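Folding lessons at Zusgate

Tusa opened its Zusgate site to visitors for an afternoon in September. The firm collects handling data for domestic robots, and most of the demonstration concerned cloth. Fabric has no fixed shape, so a grip that holds at one moment may be useless at the next.

Operators use hand-held grippers with two opposing fingers, each tool carrying its own camera. The bed is treated as a workbench and the cushions are left on it.
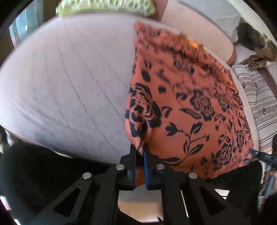 Printed fabric is preferred for the early sessions. A plain sheet gives the tracking software, Wornier, little to follow, while a dark motif on a bright ground can be matched from one view to the next. Tusa quotes a match rate of 99 per cent on patterned cloth in good daylight. It gave no figure for plain cotton.

Each operator works for around 3 hours, with 2 breaks. Speed is not scored. Trainees are told to close the fingers on a raised fold - flat cloth tends to slip - and to keep the wrist level during the lift.

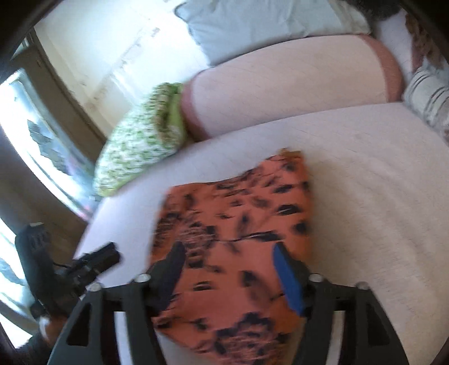

Recordings are then passed to Kallio, the fixed-arm rig next door, which was under maintenance during our visit. Tusa expects it to attempt 4 basic folds by spring, starting with a simple half fold.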